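The Clirnodton Herring

The letter from Gulstead came on a Tuesday, and Gladys Minja read it standing up, as she read all letters from solicitors. Her great-uncle had died at ninety-four and left her his half of a boat.

The other half belonged to Edvin Bakke, who had not spoken to her great-uncle in 83 months. He knew the figure because he kept it on a calendar in his kitchen, next to the tide table.

"Which half did he leave you?" Edvin asked, when she had found his house and been allowed as far as the mat.

"Does it matter?"

"It does if you want the engine."

The boat was called the Clirnodton Herring and had never caught one. She sat on blocks behind the chandler's in Worulville, under a tarpaulin that had gone green and then, with age, a sort of grey. Wilfredo Castillo, who owned the yard, charged 90 a month for the space and had been sending the bill to both men in turn. Each had paid it promptly so that the other couldn't say he hadn't.

"They came on different days," said Wilfredo. "Your uncle Mondays. Mr Bakke Thursdays. Both of them painted her. You'd be surprised how thick she is."

Gladys lifted a corner of the tarpaulin. The port side was blue. The starboard side was a different blue.

"What did they fall out over?"

Wilfredo looked at the sky, which is where people in Worulville look when they know perfectly well. "Sandwiches," he said.

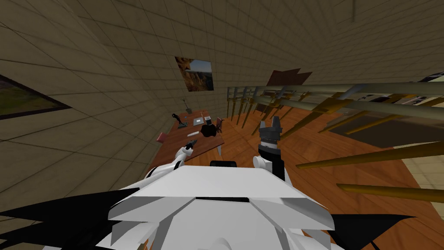
A wooden table, a tiled room.

She went back to Edvin's with a bag of rolls from the bakery, cheese and pickle, and a plan which consisted of the rolls. He let her past the mat this time. The kitchen smelled of putty.

"He told people I ate his lunch," said Edvin. "Off the point, in March, with a swell on. I never touched it. It went over the side."

"How did it go over the side?"

"I threw it." He considered a roll from several angles. "It was egg. You don't bring egg on a boat."

Gladys, who had never been on a boat, said she could see that.

They sat for a while. It came out that he had written an apology, four pages of it, and had carried it down to the yard one Monday, got as far as the gate, seen the old man whistling with a brush in his hand, and taken offence at the whistling. The letter was in the drawer with the string. Did she want it? She supposed it was hers now, or half of it.

On Saturday, June 11, 2022, they put the Clirnodton Herring in the water. Awuor Lema drove the crane and Annapurna Palaniappan came over from Awad to sell tea to the crowd, which was six people and a dog. Wilfredo made a speech about the yard's terms of business. The boat slid down between her two blues, floated level for longer than anyone had bet on, and began, in no great hurry, to lean to port.

"That's his side," said Edvin.

He went home for the pump. He was whistling by the time he reached the gate, and Gladys, holding the rope, decided to let it pass.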